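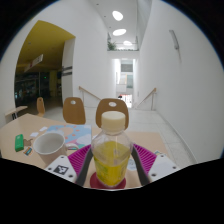
Skolbridge sets clearing routine for shared tables

SKOLBRIDGE, 15/08/2025 — The shared seating area at the Skolbridge building will move to a fixed table-clearing routine next month, under a two-page procedure issued by site services. It covers drinks, cups, printed matter and paper waste left on the tables between bookings.

The procedure replaces a notice put up in March, which asked users to leave tables as they found them. Site services logged 36 reports in the months that followed, most of them about cups and part-used drinks still standing when the next group arrived. Spills made up a smaller share of the log. Three of them reached the floor.

Under the new text, a table is cleared in a set order. Bottles and other closed containers go first, then open cups, then sheets and cards, then scraps. Wiping is done last, working from the middle of the tabletop to the edge, and chairs are pushed in only after the surface has been wiped.

"The order matters more than the speed," said Wyn Trevor, who drafted the procedure. "If you pick up paper while there is still an open cup on top of it or next to it, sooner or later the cup goes over. We had that in the log more than once."

Bottles get their own paragraph. A bottle with liquid left in it is to be checked for a tight cap before it is lifted, held by the sides of the body and kept upright until it reaches the sorting shelf. Lifting by the cap is ruled out. Contents are poured off at the sink, and the bottle and cap go into the plastics bin together.

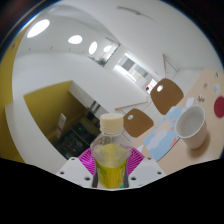 A capped bottle of yellow drink, with a white cup and an illustrated sheet on the table.

Cups are carried one per hand, by the handle where there is one. Coasters stay on the table unless they are marked or sticky, in which case they are washed with the cups and put back before the next booking.

Printed sheets are treated as property until the end of the day. Anything illustrated, folded or written on goes into a tray at the service point and is kept for 4 working days. Blank scraps are thrown out at once. Small cards are placed in the same tray as the sheets — the earlier notice did not mention them, and several were discarded by mistake.

Trays and table cloths for the area will come from Kokutberg, which already supplies the kitchen on the floor above. The first order is for 300 cloths. Used cloths are collected in a lidded bin and sent out for washing when the bin is full.

The routine will be tried first in the Wubshet room, with the Dillia room to follow once the supplies are in place. Together the two rooms seat 70. Booking times stay as they are, but the last five minutes of each slot are now set aside for clearing.

Printed copies of the procedure are available at the service point. Comments on the draft can be left there in writing until the end of the month.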